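18th June
By Manon Bélanger

The first thing Aqeel Jadoon does in the morning is wipe the table. It is slotted aluminum extrusion, and the slots collect screws, bits of clipped cable tie and whatever fell out of yesterday's computer. He works down each one with a plastic pick and a vacuum hose before he powers up the arms.

Jadoon looks after a two-arm cell at Nelow, a small firm in Gorkbridge that is teaching machines to take apart and rebuild old desktop computers. The cell's job is narrow. It handles processors, memory modules and drive bays, the parts with resale value, and leaves the rest for people with screwdrivers.

Most of his day goes to setup. A tower is laid on its side with the panel off. The gray fixture plate, which was 3D-printed, goes to the left of it and has a holder for each part the arms will handle. If the plate has shifted, the arm will put a memory module down next to its slot and carry on as though nothing happened.

"You fix the plate first," Jadoon said. "Then the case, then the arms. People want to start with the arms."

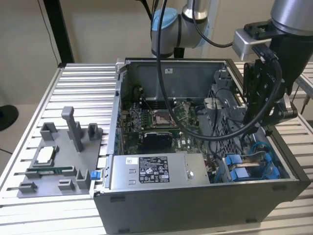
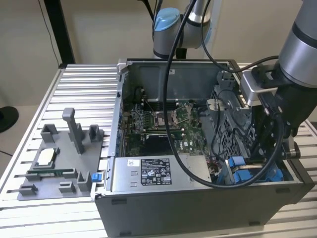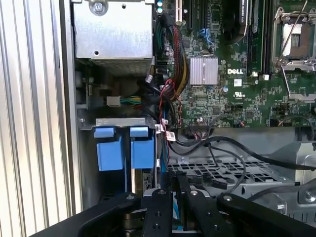 The cell at Nelow, with a computer open for work.

Cables are the steady nuisance. Every arm needs one running to its wrist, and a loop that hangs too low can catch on the work. Too tight, and it pulls at the connector each time the wrist turns. Jadoon sets the slack by hand, runs the arm slowly through its full reach, and sets it again. He replaced a wrist cable last August after the jacket wore through, and he now checks them all every Friday.

Gripper fingers come next. He keeps spares in a drawer, sorted by date of first use. A worn pair will still pick up a processor, but it may set it down slightly turned, and socket pins are easily bent. His logbook lists 476 finished runs on the current pair. The last pair came off at 725, which he considers too late.

Sheldon Turcotte, who runs the shop, would like the changeover between computer models to go faster. Each new case layout means teaching positions again, and the library stands at 154 layouts. A familiar one takes Jadoon a few minutes to load and check. A new one can use up the morning.

Drive bays cause most of the stops. The latches differ from maker to maker, and some need a squeeze from both sides while the drive slides out. Normand Petrenko, the firm's other technician, has been filing new finger tips for these and trying them on scrap cases before they go near the cell.

Jadoon writes up every stop, including the ones that clear themselves. The entries are short: the time, the layout, which arm, what he touched. On the afternoon I visited he made two, both for the same latch, and left a note for Petrenko to bring the narrower tips on Monday.

Contact the editors | © Simard Magazine. All rights reserved. | Back to top

We use cookies to remember your settings and count visits. Accept | Manage choices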